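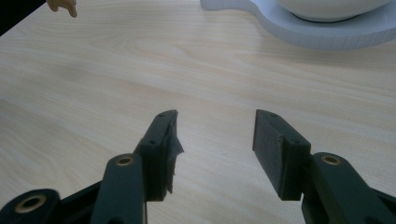 The hand-held gripper at the worktable, Gutach student robotics project.

The Gutach Secondary Robotics Program is pleased to share an update on its student project for the current school year. This thread covers the hand tool, the table tasks, the data the students have collected and the dates families should know. (1/17)

The project is called Drilier. Students build and use a two-finger gripper that a person holds and operates by hand, with a camera looking down past the fingers. Recordings made with the tool are later used to train a robot arm to carry out the same household tasks. (2/17)

The program is open to students in grades 10 through 12. It is led by Catalina Gallardo, who teaches engineering design, with support from Wian Makhubela of the mathematics department. Applied statistics students may earn credit for their share of the work. (3/17)

Work on the tool began in September. The first weeks were spent on the linkages. Students measured the play at each joint, compared several lengths of arm and settled on a design in which both fingers close at the same rate. Brass inserts are set into the dark plastic arms. (4/17)

Each finger block is a separate part held on by small screws. A student who wishes to test a new fingertip shape can print one block, fit it and return to the table within the same class period. (5/17)

The pads have been the subject of the most discussion. The students' design notes call for a soft inner face on each finger, with enough give to hold a curved rim and enough grip to hold a smooth one. (6/17)

At present the two pads are not in the same condition. The right pad is flat and clean. The left has a ragged edge and a flap that stands away from the block. Replacement of the left pad is the first item on the maintenance list for the coming week. (7/17)

Students have been asked to write the state of both pads in the logbook before every session. A recording made with a worn pad remains useful, provided that anyone who uses it later can find out that the pad was worn. (8/17)

The logbook format was proposed by Carleen Rewi, a senior, and has now been adopted by all teams. Each entry lists the operator, the task, the pad condition and any attempt that was stopped early. Entries are made in ink – corrections are crossed out once and initialed. (9/17)

To date the program has logged 2,573 attempts across 9 tasks. The tasks were chosen by the students from a longer list and include moving a bowl, turning a cup upright, closing a lid and placing a spoon in a tray. (10/17)

A completed attempt must start and end with the fingers open. The operator approaches slowly, closes on the object, moves it, releases it and withdraws. Teams review their own recordings first and then exchange them with another team for a second check. (11/17)

That second check has proved to be worth the time. In the most recent exchange, 199 attempts were returned to the teams that made them, most often on account of a late start or an object that had left the camera's view. All were reviewed again with the operator present. (12/17)

Student reflections form part of the grade. Deividas Grigaitė, a junior, wrote: "I thought the hard part would be closing the gripper. It was letting go. If you open too fast the bowl rocks, and then you have taught the robot to rock the bowl." (13/17)

Teams will next turn to the Ramanauskas Challenge, a regional meet in which school teams present one trained task to the judges and answer questions about their data. Our students have chosen the bowl task. Scoring gives equal weight to the demonstration and to the written record.

Before the meet, each team will complete the following at the worktable:

1. Check that every screw in the finger blocks is tight, and that neither arm binds through its full range.

2. Open the gripper over a clear stretch of table and compare the inner faces of the two fingers. Note any peeling, wrinkling or loose edge in the logbook, on the side where it is found.

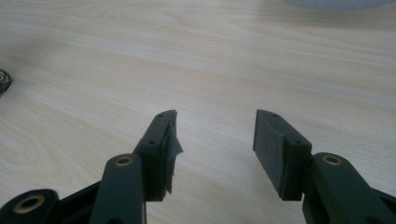 3. Close the fingers slowly three times and confirm that they meet at the tips. If they do not, the session is not to begin until a teacher has looked at the linkage.

4. Record one practice attempt, play it back and confirm that both fingertips can be seen from start to finish.

5. Sign the logbook and hand the gripper to the next operator with the fingers open. (14/17)

Families have asked about cost. There is no fee to take part. Plastic, pads and hardware for the year come to some 400 dollars and are paid for from the department budget. Students who wish to take parts home for redesign may sign them out with Ms. Gallardo. (15/17)

The program thanks Sixten Granström of Grorkudard, who has met with the students twice this term to discuss joint wear and the choice of pad materials. His notes from both visits are kept in the front of the logbook and may be read by any member of the program. (16/17)

An open lab for families will be held during the last week of January 2023, in the engineering room, directly after the final class period. Visitors are welcome to try the gripper under student supervision. Younger brothers and sisters may attend with an adult. Questions may be sent to the program office or left as a reply to this thread – replies are read on school days. (17/17)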